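Accueil > Magazine > Rencontres > Zdeňka Rusnák, la voix dans la cuisine

Zdeňka Rusnák, la voix dans la cuisine

Elle arrive avec un sac de toile plein de carnets et commence à parler avant d'avoir enlevé son manteau. Zdeňka Rusnák lit des livres à voix haute, c'est son métier, et elle en parle comme d'autres parlent de montagne ou de voile. À Norkonitz, où elle vit, elle a enregistré 92 livres audio, des romans surtout, quelques récits de voyage et un traité d'apiculture dont elle récite encore des passages entiers (nous avons eu droit à l'essaimage, c'était magnifique).

« J'ai commencé par ma grand-mère, raconte-t-elle. Elle perdait la vue et elle voulait finir son feuilleton. Je lui lisais un chapitre pendant qu'elle épluchait les pommes de terre. Si je bâclais un personnage, elle posait le couteau et disait : recommence, je ne le crois pas. »

À 23 ans, elle pousse la porte de Zulten, une petite maison d'édition sonore installée au-dessus d'une mercerie. On lui tend une page, elle la lit, on lui en tend une autre. Elle ressort avec un contrat pour un roman policier de treize chapitres et aucune idée de la manière dont on respire devant un micro. « J'avalais l'air comme une nageuse ! Le technicien m'a fait écouter la prise, on aurait dit un aspirateur qui racontait un meurtre. »

Depuis, elle a sa méthode. Elle lit d'abord le livre pour elle, au lit, sans crayon. À la deuxième lecture elle marque les souffles en bleu, les changements de voix en rouge, et dans la marge elle note une personne de sa connaissance pour chaque personnage. Pas pour l'imiter, précise-t-elle, juste pour savoir où poser la voix. Un notaire de province a ainsi hérité du rythme de son dentiste.

Et les dialogues à cinq ou six autour d'une table, la terreur du métier ? Elle éclate de rire. « J'adore ça ! On croit qu'il faut une voix différente pour chacun, alors qu'il suffit souvent d'une vitesse. La tante parle vite, l'oncle laisse traîner la fin des mots, et l'auditeur se débrouille très bien tout seul. Il est bien plus fort que nous, l'auditeur. »

Le studio Dagdag, où elle travaille aujourd'hui, occupe un ancien dépôt de tissus. Les murs y sont épais, le quartier calme, et pourtant il faut s'arrêter pour tout : un estomac qui gargouille, une manche qui frotte, la pluie sur la verrière. Elle enregistre le matin, jamais plus de trois heures, avec une pomme verte coupée en quartiers à portée de main. La pomme, jure-t-elle, fait disparaître les petits bruits de bouche mieux que n'importe quelle tisane.

Nous lui demandons quel livre lui a donné le plus de mal. Elle réfléchit longtemps, puis cite « Clonon », une saga familiale dans laquelle trois générations portent le même prénom. « Je me suis perdue, vraiment perdue. J'ai dessiné un arbre sur le dos d'une enveloppe et je l'ai gardé sous les yeux jusqu'à la dernière page. »
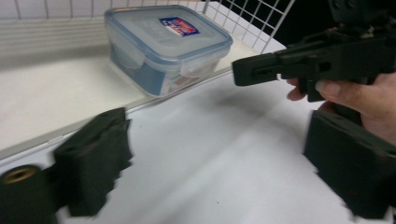

Elle a fini l'enregistrement en janvier, enrouée et ravie. Les lettres d'auditeurs sont arrivées peu après, dont celle d'un chauffeur routier qui s'était garé sur une aire pour ne pas rater la scène des retrouvailles. Elle l'a lue plusieurs fois. « Il me disait qu'il avait appelé son frère ensuite. Qu'est-ce que vous voulez répondre à ça ? Je lui ai écrit quatre pages. »

Prochain chantier, un recueil de contes des marais, avec des ogres, des passeurs et une grenouille très bavarde. La grenouille l'inquiète un peu. Elle en a déjà essayé plusieurs voix dans sa cuisine, fenêtre ouverte, et la voisine du dessous préfère la plus grave.

Propos recueillis à Norkonitz, le 21 mai 2025.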